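Livraison à domicile : Dravilton promet de diviser ses emballages par deux, les chiffres se font attendre

17 septembre 2019

Par Szymon Sobczak

L'annonce tient en une phrase, et elle est belle. L'enseigne de vente en ligne Dravilton assure qu'elle aura réduit de 50 % le volume de ses emballages « d'ici à la fin du programme ». Quelle fin, quel programme ? Le communiqué diffusé hier reste muet sur le premier point et consacre au second deux paragraphes où reviennent les mots « démarche », « engagement » et « trajectoire ». Pour un calendrier, il faudra repasser.

Le distributeur, qui a ouvert en mai son nouvel entrepôt de Clamer, dit vouloir renoncer progressivement aux sachets plastiques et adapter la taille de ses cartons aux articles expédiés. Un essai a été mené auprès de 300 foyers de la commune de Pilov, tous clients réguliers. D'après l'entreprise, le volume de déchets sortis des colis y a baissé de 30 %. Le chiffre a été repris un peu partout depuis. Il mérite pourtant qu'on s'y arrête.

D'abord parce que les foyers en question s'étaient portés candidats. On peut supposer que des gens prêts à peser leurs poubelles pendant des semaines ne sont pas les moins attentifs du département. Ensuite parce que la mesure porte sur le volume, et pas sur le poids ni sur la matière. Un carton mieux plié prend moins de place ; il contient autant de papier. Interrogé sur ce point, le service de presse de Dravilton a répondu que « le volume est l'indicateur le plus parlant pour le consommateur ». C'est possible. C'est aussi le plus flatteur.

Reste la question du suremballage à la source, celui que le fabricant choisit et que le vendeur se contente d'expédier. L'enseigne l'exclut de ses calculs. La petite boîte dans le sachet, le sachet dans le carton, le carton dans sa housse : seule la dernière couche, ou les deux dernières selon les cas, entre dans le bilan. Le client, lui, trie tout.
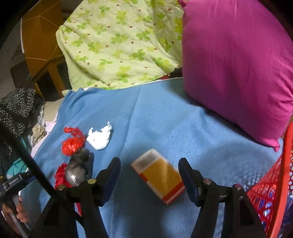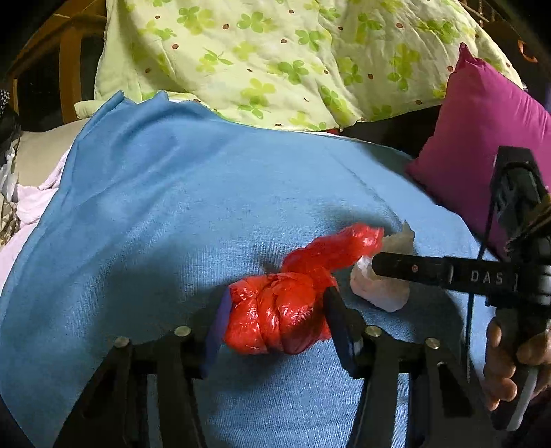 Une petite boîte en carton et du plastique rouge, sur une couverture bleue.

Abhishek Vashisht, consultant indépendant qui a travaillé pour plusieurs logisticiens, a lu le protocole de l'essai, un document de quatre pages. Il n'en sort pas convaincu. « Il n'y a pas de groupe témoin. On compare les mêmes familles avant et après, sans tenir compte de ce qu'elles ont commandé. Si elles ont acheté moins de chaussures et plus de livres, le volume baisse tout seul », explique-t-il. Il relève aussi que les retours de marchandise, souvent réexpédiés dans un emballage neuf, ne figurent dans aucun tableau.

Dravilton conteste cette lecture et parle d'une « première étape ». L'entreprise met en avant l'accord signé avec le cartonnier Ertürk, qui doit lui fournir une gamme de boîtes ajustables. Le contrat porte pour commencer sur 3 000 unités par jour. Quelle part des expéditions cela représente-t-il ? L'enseigne ne communique pas le nombre de colis qui quittent Clamer chaque jour, « pour des raisons de concurrence ». Sans ce dénominateur, difficile de dire si l'on parle d'un tournant ou d'un échantillon.

Chez Ertürk, on se montre plus prudent que chez son client. Le cartonnier confirme la commande, précise que les boîtes sont fabriquées sur une ligne existante et renvoie à Dravilton pour tout ce qui touche aux objectifs. Il ne reprend nulle part les 50 %.

À Pilov, la mairie a salué l'opération sans y avoir participé financièrement. Elle aimerait surtout savoir ce que deviendra la collecte des films plastiques souples, que son centre de tri n'accepte pas et qui finissent avec les ordures ménagères. Le communiqué invite les clients à « privilégier le bon geste ». Il ne dit pas lequel – et pour un sachet que personne ne recycle sur place, la réponse n'a rien d'évident.

Un bilan complet de l'essai devait être publié à la rentrée. Il est désormais annoncé « prochainement ». Nous avons demandé à en consulter les données brutes, foyer par foyer et sans les noms. Dravilton dit étudier la demande.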